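Report to the Coman Fund, 23rd May
Prepared by Liviu Ilie, Tremolville Adult Reading Program

## Enrollment

The spring term began with 963 adults on the register across both sites. Flukura Street took most of the new learners, largely through word of mouth at the bus depot and the two food plants. The Oltura site grew more slowly. Its evening group is full, but the morning group still has places, and we plan to move it to a later start so that parents can come after the school run.

## Teaching

We now run 5 levels instead of four. The extra level sits between the beginner course and the first certificate course, where we were losing people last year. Tutors report that learners who would have repeated the beginner course are moving into it without much trouble. Attendance at this level has been steadier than in the beginner groups, though one term is a short time to judge by.

Two tutors left in the winter. One post is filled. The second is covered by existing staff working extra hours, and we expect to appoint before the fall. 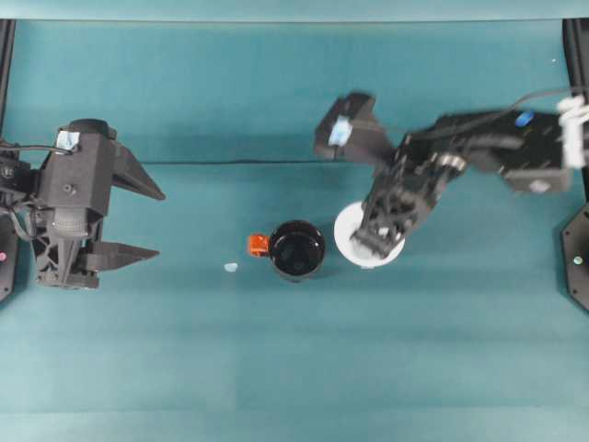
The book loan shelf has been restocked with short novels, driving manuals and cookbooks. Learners borrowed more than 4,000 items over the year. Driving manuals go out fastest and come back latest. We have ordered further copies of the current edition and withdrawn the old ones.

## Spending

Spending is within the approved budget. Room rent at Oltura went up at renewal, and we met the increase from the printing line, which was underspent. No other transfers were made. Travel refunds for learners are running a little above plan and may need a small adjustment next quarter.

## Next steps

- Appoint the second tutor
- Change the Oltura morning start time
- Hold certificate assessments at both sites in November
- Send the Fund a revised travel figure with the next report

The lease at Flukura Street has 2 years left. We would like to discuss renewal terms with the Fund before we approach the landlord.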